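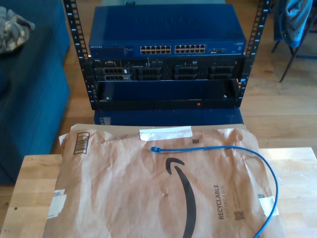

Questions about the Amby looper pedal

Which instruments can I connect to Amby?
You can connect an electric guitar, a bass, a keyboard, or an acoustic guitar with a pickup. For singing you need a small mixer or a microphone preamp before the pedal, since the input accepts only a normal instrument cable.

How long can one loop be?
The maximum is 548 seconds in mono. In stereo it is half of this. When the memory is full, the light becomes red and the recording stops, but the loop continues to play.

My loop does not start in time. What am I doing wrong?
Most beginners press the pedal a little too late at the end of the phrase. Please practice first with a simple phrase of four beats and tap your other foot. Press exactly on the first beat of the next bar, not after it. If you still have a problem, turn on the Snap function. It moves the end of the loop to the nearest beat, but it works only when you have set the tempo before recording. 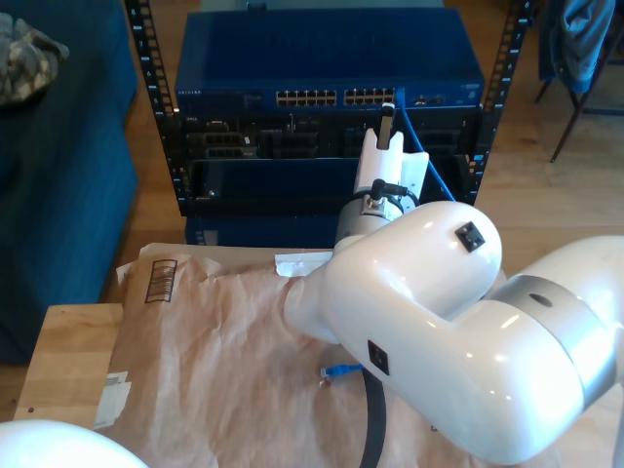
Can I play together with a drummer?
Yes, but the drummer must hear your loop well. A human drummer will always move a little in tempo and the loop will not. We recommend that the drummer wears headphones and gets the click from the second output. Our colleague Kamil Charvát plays this way with his band, and he sends only the click and the guitar to the drummer, without vocals.

Does Amby keep my loops after I turn it off?
It keeps only the loops you have saved. Hold the left switch for two seconds and choose a place from 1 to 65. Unsaved loops are lost.

Which power supply should I use?
Use the one from the box, or any 9-volt supply with center negative and at least 500 mA. Batteries are not possible. If you hear a hum, connect the pedal to its own output on the power supply and do not share it with other effects.

Where should I put it in my effects chain?
Usually at the end, after delay and reverb. If you put it before the distortion, two or three layers together will sound very muddy.

Can I try it before I buy?
You can try it in the Kratochvíl music store in Flollholm. Please write to them first, because in February the rehearsal room upstairs is closed and there is only a small corner with headphones.

How do I update the software?
Connect the USB cable, hold both switches, and turn on the power. The update takes three minutes. Please save your loops to the computer before you start.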